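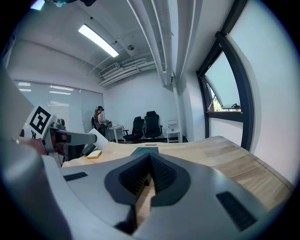

Etelka Lakatos reckons a sponge has no business on a timber table at all, and she has told me so twice. Her view is that a soft cloth does everything a sponge does, and that a sponge gets put down and forgotten until there's a mark under it.

April 15, 2018
Posted by Andor Győri

I take her point, but I still use one. Our big work table is light-coloured, close to birch to look at, and it shows everything. Tea is the worst, then pencil, then whatever comes off the bottom of a cardboard box. A cloth is fine for dust. For dried tea I want something with a bit of body to it.

What I do now is simple. Everything comes off the table first, including the small things I'd normally wipe around. Then warm water with a drop of dish soap, and the sponge wrung out hard. I go with the grain and finish with a dry tea towel. I only use the soft face, never a scourer. I learned that in February when I dulled a patch near one of the corners and had to rub the whole end back with 1000 grit paper, then 2000, to get it to match. It took 2 evenings and you can still find the spot if you know where to look.

Rounded corners are easier to keep clean than square ones, by the way. Square ones collect grime along the edge and get knocked by chairs - ours has had plenty of chairs pushed into it over the years.

The side table is a different job. White surfaces hide dust well and show hair and ink badly, so it gets a quick wipe whenever I'm passing. I don't bother with soap unless someone has left a cup on it.

Hooman Fallahi asked about wax. I tried a tin once and found it made papers stick in summer, so I've left it off. I might try oil on the underside first and see how the colour goes.

The sponge lives in a dish by the sink now. Etelka can have that one.

Last updated by Andor Győri: added the bit about wax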